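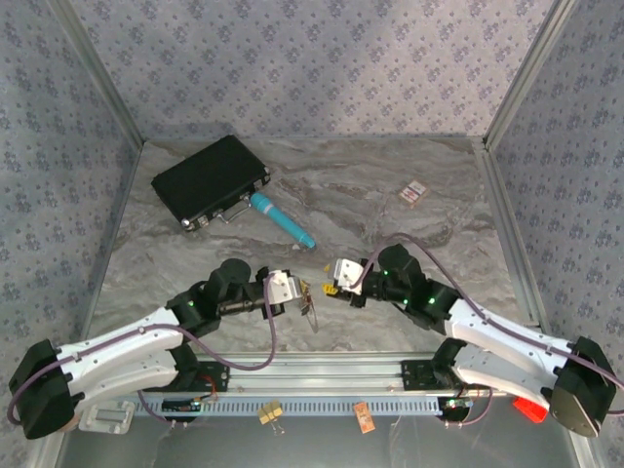

By Cormac Corrigan, 5/21/24
Teaching the arms by hand — FAQ

What is teleoperation, quickly?
You drive, the robot copies. Skodero logs what the joints do and what the cameras see. One run through the task = one demo.

Do I drive both arms at once?
Yes. One hand each. Feels odd for the first 18 demos or so, then it clicks.

How many demos for a new task?
Kavanagh task had 1062 by the end. Far too many, we were learning. Start small, train, see where it goes wrong, record more of that.

Can I just push the arms about instead?
You can, for big moves. Not great for two-handed stuff — your own hands get in the camera view and you're blocking the bit the robot needs to see.

What about small parts, key rings and so on?
Slow down. Pinch with the tips, wait a beat, then move.

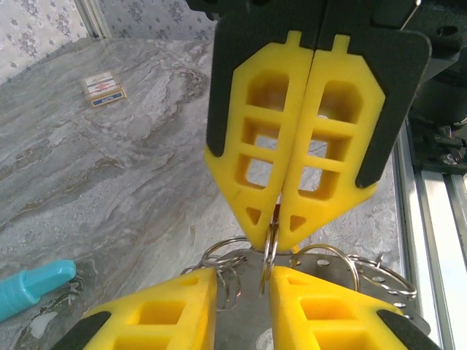 Bring the two hands together gently and let one stay still while the other does the work. Both moving at once makes messy data. If you drop something, keep recording and pick it up agian. Recoveries are useful.

Do I clear the table between demos?
No. Shift things round a bit. Same layout every time and it learns the layout.

Bad demo, delete or keep?
Flag it, don't delete. We sort them at Sesby every 5 days.

Arm's gone stiff?
Let go of the controls, re-home, try again. Still stiff, stop and ring the Plonusthorpe lot.

Old recordings from 2020, any use?
Not realy. Different grippers. Leave them where they are.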